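# Farkas blue liners, the big roll of 50

I've been meaning to write these up since February, when our old supplier stopped carrying the clear ones and I had to find something else for the studio. We run a small shared workspace above a bakery, with 6 bins between the main room and the kitchenette, and you'd be surprised how strongly people feel about bin liners once they've had to mop up after a bad one. So please forgive me if I go on a bit.

I bought the Farkas roll on the recommendation of Kristóf Kovács, who runs the framing shop downstairs and goes through far more rubbish than we do. He'd tried the Drisaline ones first and found the side seams let go with anything pointy inside. I'd had much the same trouble with them, so I was happy to be told what to get for once!

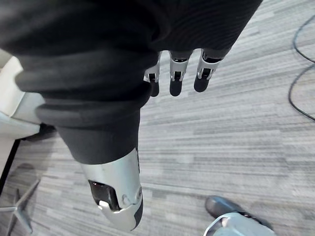

The bags come flat on the roll, folded lengthwise, and the perforations are good. You give a short tug and the bag comes away cleanly, with no long ragged tail and no neighbour coming along for the ride. Opening them is a slower job. The plastic clings to itself, as it does with most of these, and I generally end up rubbing the edge between my fingers and muttering until it gives. A damp cloth nearby helps a lot.

What I've come to like most is the colour. It's a cheerful see-through blue, so on recycling morning I can tell at a glance whether somebody has dropped a coffee cup in with the paper, and I don't have to untie anything to check. They were a few dollars dearer than the grey Gurkus ones at the hardware store, but I couldn't see a thing through those.

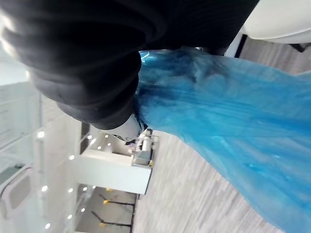 They gather up nicely at the neck, too. I give the top a good twist and tie a plain knot, and there's enough length left over to carry the bag down the stairs without it bumping my shins. The plastic is fairly crinkly and noisy (worth knowing if you empty bins while somebody's on the phone), and it's a touch slippery when you're carrying two at once.

My one real grumble is the cardboard core, which is flimsy and had squashed flat by the time I was 20 bags in, so the roll no longer turned on the holder. I keep it in a drawer now — hardly a tragedy.

Four stars out of 5 from me. I'll be ordering another roll before winter, and if Farkas ever fixes that core I'll come back and add the last star.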